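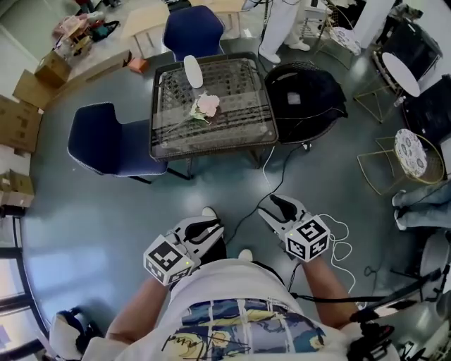

Home Tables Chairs Small Fixes Contact
Search this site Go

How I Clean and Dress a Glass-Top Woven Table

I put off doing mine until May this year, and boy did it need it. The little square table with the wicker-patterned base had crumbs down in the weave, rings on the glass, and a gray fuzz under the rim that I'm not proud of. The whole job takes me 45 minutes if the phone stays in the other room (it never does).

What I use: a dry paintbrush with soft bristles, a bowl of warm water with 4 drops of dish soap, two cloths, a squirt of Rulent glass spray, and little clear bumpers if yours have gone missing.

Clear the top first. Flower, jacket, mail, everything. Pull the chairs back a good arm's length so you can kneel on all sides.

Now check whether your glass lifts off. Mine does, but it's heavier than it looks, so get a second pair of hands and lay it on a folded blanket. If yours is glued or screwed down, leave it be and just work the edges.

Brush the weave dry before any water goes near it! I go along the strands, then across, and then vacuum with the brush head. After that, a barely damp cloth, wrung out hard. Leave it to dry all the way. I set the glass back too soon once and had fog trapped under there for nine days.

While it dries, do the glass. Soapy cloth first, dry cloth, then the spray, and do the underside too while you've got the chance. Wipe the bumpers, set them at the corners, and lower the glass one edge at a time.

For the chairs, if you have piped edges like my navy ones, run an old toothbrush along the white piping with a bit of that same soapy water. Light strokes. Blot it, don't scrub, or the navy next to it goes patchy.

Then the fun part, putting something back on top! I like one long-stemmed artificial flower laid straight across the glass on the diagonal, no vase. Pink looks great over a dark weave. Give the petals a quick rinse under cool water first, shake, and let it drip dry on a towel.

Comments

Ainhoa Barrios: Does the paintbrush trick work on real rattan? Mine is a Clandari and it sheds.

Wiebke Meinecke: It does on mine, just go softer. I use a makeup brush. Did it Monday and got a whole cracker out.

Ainhoa Barrios: Ha, ok, trying it tonight.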